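Speaker notes: Moving a Bun, and Other Career Highlights

Talk slot is right after lunch. Pastry material should land or else cause resentment. Proceed either way.

SLIDE 1. Title

Leave it up while people find seats. Say who I am, say Britivura, say we are a small shop that teaches robot arms to do chores by having a person do the chore first, through the arm.

Don't open with the history of automation. Everyone before me will have opened with the history of automation.

Opening line: "I have a graduate degree and I spend my days putting a bun on a plate."

Wait for the laugh. If no laugh, go on as if it was a plain statement of fact. It is one.

SLIDE 2. Two ways to show a robot something

By hand: you take hold of the arm and walk it through the motion. Feels natural, like teaching a kid to swing a bat. Trouble is, your own body is now in every camera view, and the arm is heavier than you think by mid-afternoon.

By remote: you sit with a controller, usually a smaller arm with the same joints, and the big arm copies you. Views are clean. You also lose your sense of touch completely, so for the first week you handle a dinner roll like a live grenade.

We do both at the Vustden site. We started by hand and moved most of the work to remote. Admit that part of the motive was my shoulder.

SLIDE 3. The task

Read it out slowly, it's the whole assignment: "Take the bread off the plate and put it in the container."

Ask the room how long they think it takes to teach. Take a couple of guesses. Somebody will say ten minutes. Be kind to this person, they were me.

Then give the number: 200 demonstrations before Cassim would do it without making us wince. Cassim is our training software. It was named after a man in a story who forgot the one word he needed, and it has lived up to that.

SLIDE 4. What the operator is really teaching

Point one, the approach. Come straight down over the bread and pause. New operators swoop. Swooping looks great and Cassim learns to swoop, and then you have a machine that swats baked goods.

Point two, the grip. Fingers across the short side of the bread. Close until it's held, then stop. The arm will happily copy your nerves: if you hesitate and reopen every time, so will it, forever, with total confidence.

Point three, the release. Lower first, then open. I've watched people drop from a height because it's the end of the try and they want coffee. The robot doesn't know about coffee. It thinks dropping is the technique.

(If running long, cut point three to one sentence. Keep the coffee.)

SLIDE 5. Clutter

We leave other stuff on the table on purpose. Toy fruit, a block, a little panda. In the early tries the table was bare except for the job, and Cassim did beautifully. Then we set down a banana and it lost its mind.

So now everything gets shuffled between tries. Plate moves, container moves, panda goes where it's told. The operator ignores all of it and goes for the bread, and the ignoring is part of what gets recorded.

Someone will ask why a panda. It was in the drawer.

SLIDE 6. Bad demonstrations

Confession slide. We kept everything in the early batches, fumbles included, on the theory that more data is more data. What we got was an arm that fumbled with great consistency.

The rule now: an operator works for 4 tries, then 2 people look at the recordings and throw out the ones they wouldn't want copied. It's slow, and it's awkward when the try they're throwing out is yours. Mine go out more than I'd like to say on a stage.

One kind of mistake does get kept: slipping a little and fixing it calmly. Those are gold. You can't fake them, either. We tried, and it looked like community theater.

SLIDE 7. Pictures from the table

Stop talking for a bit. Let people look. Point at the fingers if anything. Then on to the wrap-up, which is on the next card.

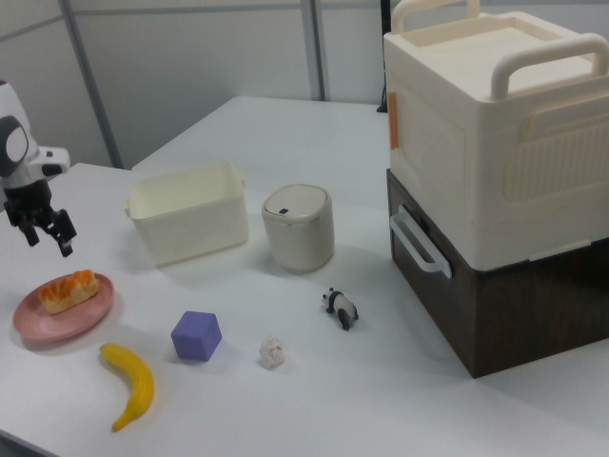
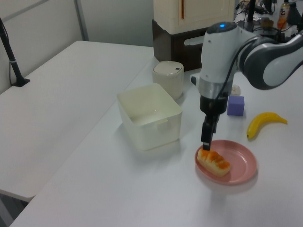
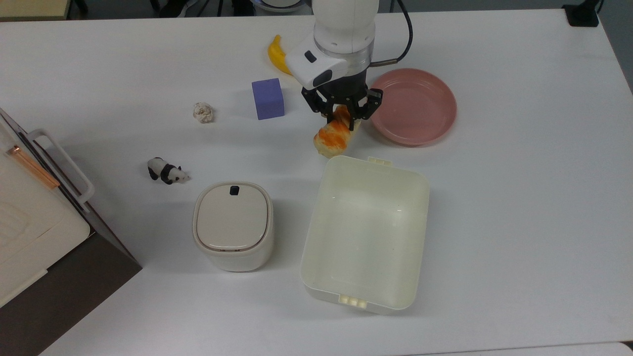 Notes by the speaker
Lead Demonstration Operator, Britivura

SLIDE 8. Where it goes next

Stalport is the next project. Same idea, more objects, and the container gets a lid. I've asked for hazard pay on the lid.

Things to take home, if people take notes: slow down over the object, throw out your bad tries, and mess up the table early. Skip the bullet points, just say it.

Questions. Likely ones:

Does it work with other bread? Bagels, no. The hole confuses everybody.

Will it replace the operator? It currently needs an operator to show it how to pick up a bun, so I'm sleeping fine.

Do you eat the bread? No comment. Thank the organizers, unplug my own adapter, and remember to take it home this time.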